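黒幕（舞台・撮影用幕） 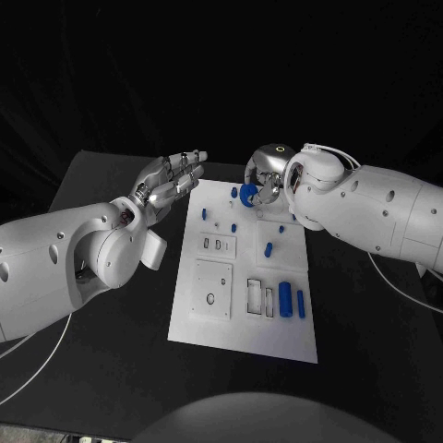
暗色の卓の奥に垂らされた黒い幕

黒幕（くろまく）は、舞台、撮影、展示、実験などの場で背景や仕切りとして吊られる黒色の幕の総称である。本項では布としての幕を扱う。比喩としての「黒幕」（陰で指図する人物）については該当項目を参照。

目次
1 名称
2 歴史
3 素材
4 構造
5 ひだ
6 光学的性質
7 防炎
8 吊り込み
9 用途
10 保守
11 注釈
12 関連項目

1 名称

日本語では用途と分野により呼称が分かれる。歌舞伎では、夜の場面を表すために舞台後方に下げる黒い幕を黒幕と呼ぶ。現代の劇場では、舞台最奥に吊るものを大黒幕または大黒（おおぐろ）、舞台両袖に吊るものを袖幕、上部に横長に吊るものを一文字幕という。いずれも黒色が標準とされるが、袖幕と一文字幕は色を限定する語ではない。

学校や公民館などで窓に掛けるものは暗幕（あんまく）と呼ばれる。暗幕は外光の遮断を目的とし、布の遮光率が選定の基準になる。黒幕は観客または撮影機材に対して背後を目立たなくすることを目的とし、表面の反射の少なさが基準になる。両者を兼ねる製品もあるため、流通上の区別は厳密ではない。

2 歴史

歌舞伎における黒幕は闇の表象であり、背景の書割を隠す役割も担った。黒衣（くろご）の装束や消し幕と同様、黒を「見えないもの」とみなす約束に基づく。だんまりと呼ばれる暗闇での無言の演技では、黒幕を背に人物が探り合う演出が多く用いられる。場面の途中で黒幕を一度に落とし、背後の明るい景色を現す手法は振り落としと呼ばれる。

欧州の劇場では長く描画した背景幕が主流であったが、電気照明が普及すると、無地の幕で舞台を囲い、光の当たる部分だけを見せる方法が広まった。奇術の分野では、黒い背景の前で黒い布に覆われた物体や演者が見えなくなる現象を用いた演目が独立した形式となり、ブラックアートの名で知られる。人形劇や黒光劇（ブラックライトシアター）もこの原理による。

写真では、初期の肖像撮影から無地の暗色布が背景に用いられた。連続写真による運動の記録でも、白い被写体を暗い背景の前で動かし、一枚の乾板に複数回露光する方法がとられた。背景が十分に暗ければ、露光を重ねても像が埋もれないためである。

3 素材

黒幕には次のような布地が使われる。

別珍（綿ベルベティーン）
綿のよこパイルを切って毛羽を立てた織物。毛羽の間に入った光が繰り返し反射して弱まるため、黒の沈みがよい。重量があり、湿気を吸いやすい。

ベルベット
たてパイルの織物。絹、レーヨン、ポリエステルなどが用いられる。光沢のある繊維では、正面からの光に対して筋状の反射が生じることがある。

ベロア
パイルをもつ編物または織物。舞台幕の分野では重手のウールおよびポリエステル製のものを指すことが多い。伸縮性のある編地は、吊り方によって裾線が不ぞろいになる。

コマンド、デュベティン
表面を起毛させた綿織物。折り目が残りやすい反面、軽量で畳みやすく、撮影現場での一時的な遮蔽に向く。

サージ
梳毛または羊毛混の綾織物。欧州の劇場では起毛仕上げのウールサージが袖幕の標準的な生地の一つとされる。

ポリエステル平織
安価で耐久性がある。表面が平滑なため反射が目立ちやすく、照明が直接当たる位置には適さない。

黒色の染料は繊維の種類により異なり、綿には反応染料や硫化染料、ポリエステルには分散染料が用いられる。可視光で黒く見える布でも近赤外域では反射率が高いことが多く、赤外線に感度をもつ撮像機器では赤褐色または灰色に写ることがある。この差は染料に由来し、布の厚さを増しても解消しない。

4 構造

黒幕は複数の布を縦に縫い合わせて所定の幅とする。パイル地では毛並みの方向をそろえる必要があり、一枚でも逆向きに縫うとその部分だけ明度が異なって見える。毛並みを上向きに使う逆毛は色が深く見え、下向きの順毛は埃がつきにくい。

上端には帯状の補強布を縫い付け、鳩目と結び紐を設ける。袋縫いとしてパイプを通す方式もある。下端は袋状に縫い、鎖またはパイプを入れて錘とする。鎖を表地に直接縫い込むと床との摩擦で生地が傷むため、裏側に別布の袋を設け、その中に収めるのが一般的である。側端は二つ折りとし、隣の幕と重ねる余裕をもたせる。

仕立ての一例を次に示す。

品名　袖幕（平仕立て）
仕上がり丈　3000 mm
仕上がり幅　3824 mm
生地有効幅　1245 mm
上端　綿テープ補強、鳩目16個、結び紐付き
下端　裏袋、鎖入り
側端　三つ折り縫い

生地の有効幅は耳を除いた幅をいう。仕上がり幅が有効幅の整数倍とならない場合、端の一枚を割り布とし、客席から遠い側に配するのが通例である。上の例では三枚の有効幅の合計が仕上がり幅に足りず、割り布を一枚加える。

5 ひだ

幕をひだなしで張る仕立てを平仕立て、あらかじめひだを縫い込む仕立てをひだ仕立てという。ひだの量は、吊り上げたときの間口に対する布幅の割合で表す。間口の1.5倍の布を用いるものを五割ひだ、2倍の布を用いるものを十割ひだ、または倍ひだと呼ぶ。

ひだを取った幕は、凹部で光の再反射が起こり見かけの明度が下がる一方、凸部の稜線に沿って明るい縦線が生じる。側方からの照明ではこの縦線が強調される。背景を均一に見せる必要がある場合には平仕立てを選び、四辺に張力をかけて用いる。ひだには音の反射を散らし、中高音域の吸音を増す効果もあるため、残響を抑えたい会場ではひだ仕立てが選ばれることがある。

平仕立ての幕でも、鳩目の間隔より狭く結べば任意の量のひだを作ることができる。貸出用の幕に平仕立てが多いのは、この融通性による。

6 光学的性質

布の黒さは、入射光に対する反射光の割合で評価される。平滑な黒布は、染色が濃くても表面の鏡面反射成分が残る。起毛布は鏡面反射成分が小さく、観察方向による明度の変化が緩やかである。ただし、パイルが倒れた箇所では反射の方向がそろうため、手で触れた跡や畳み皺が明るい模様として現れる。

背景としての見えは、布の反射率のほか、照度比に左右される。被写体に対する照明が幕にも同程度当たる場合、起毛布であっても完全な黒としては写らない。被写体と幕の距離をとると幕面の照度が下がり、同じ布でも暗く写る。露出を自動制御する撮影機器では、画面に占める黒の面積が大きいと露出が増し、幕が灰色に、明色の被写体が白飛び気味に記録される傾向がある。

遮光性は透過光の割合で評価され、上記の反射の評価とは独立である。樹脂をコーティングした布や中間層をもつ布は遮光性が高いが、裏面の樹脂層が光沢をもつことがあるため、表裏を誤って吊ると反射が増す。

7 防炎

日本では、消防法により、劇場、集会場、高層建築物などの防炎防火対象物で使用する暗幕、どん帳その他舞台において使用する幕は、防炎性能をもつものでなければならない。適合品には防炎物品である旨の表示が付される。

防炎性能の付与には二つの方法がある。一つは難燃性の原料を用いた繊維で布を織る方法で、洗濯による性能の低下が小さい。もう一つは薬剤を後から含浸させる方法で、綿などの天然繊維に適用されるが、水洗いで薬剤が溶出する種類では再処理を要する。含浸した薬剤が吸湿して表面に白い粉状の析出を生じることがあり、黒幕では特に目立つ。

防炎は不燃を意味しない。適合品であっても、灯体に接触した状態が続けば炭化または溶融する。

8 吊り込み

劇場では、舞台上部の昇降バトンに結び紐で取り付ける。まず幕の中央をバトンの中央に合わせて結び、次いで両端、残りの順に結ぶ。結び方は片蝶結びとし、撤去の際に一方を引けば解けるようにする。裾は床面に軽く触れる高さに合わせる。裾が浮くと床との間から光が漏れ、長すぎると錘が効かずひだが乱れる。

昇降設備のない場所では、自立式のスタンドに横パイプを渡して用いる。支柱の基部には錘を載せる。空調の吹き出しや扉の開閉による風圧は幕の面積に応じて大きくなるため、屋内であっても転倒への配慮が必要とされる。天井レールとランナーを用いる方式は開閉が頻繁な部屋に適する。

隣り合う幕の継ぎ目は重ねて吊る。突き合わせただけでは、背後が明るい場合に縦の光線として見える。重ねの前後は、客席または撮影位置から奥の縁が見えない向きに定める。

9 用途

舞台では、大黒幕、袖幕、一文字幕を組み合わせて演技空間を囲い、舞台袖、照明器具、転換中の道具を客席から隠す。ホリゾント幕の前に大黒幕を下ろせば、背景を明から暗へ切り替えることができる。

撮影では、背景のほか、被写体への不要な反射を除く目的で側面や天面にも用いられる。金属やガラスの商品撮影では、周囲の明るい壁面が表面に映り込むのを防ぐために布で囲い、輪郭を暗い線として出すこともある。

展示では順路の仕切りや映像上映区画の囲いに用いられる。光学測定では迷光を抑える遮蔽物として使われるが、繊維の脱落が問題となる環境では布を避け、植毛紙や黒色処理した板が選ばれる。教育施設では、理科室の窓に光の実験用の暗幕を備える例が多い。

10 保守

日常の手入れは、毛並みに沿ったブラッシングと吸引による除塵である。湿った布で拭くとパイルが固まり、跡が残る。糸くずや白い繊維の付着には粘着ローラーを用いるが、粘着の強いものは毛羽を抜く。

皺は吊った状態で自然に伸ばすのが基本で、急ぐ場合は裏面から蒸気を当てる。パイル面への直接のアイロンは光沢を生じさせ、元に戻らない。含浸加工の布では、蒸気による染みの有無を端部で確かめてから作業する。

保管時は表を内側にして二つに折り、上端をそろえて畳む。同じ折り位置を繰り返すと折り山が退色したように白く見えるため、位置をずらす。鎖入りの幕では裾が最後に外側へ来るように畳み、錘の重みが布面にかからないようにする。外袋には丈、幅、仕立て、防炎の別を記す。

退色は窓際や灯体の近くで早く進む。染料の構成によって赤みまたは緑みを帯び、新しい幕と並べると差が明瞭になる。一式の途中で一部を更新する場合は、古いものを後方または袖の奥へ移す。

11 注釈

・歌舞伎で引幕に黒を用いる場合があるが、定式幕の配色とは別の問題であり、本項の黒幕には含めない。
・「割り布」「倍ひだ」の語は業者により指す範囲が異なる。発注時には仕上がり寸法と使用する布幅を併記する。

12 関連項目

暗幕
一文字幕
袖幕
定式幕
ホリゾント幕
別珍
黒衣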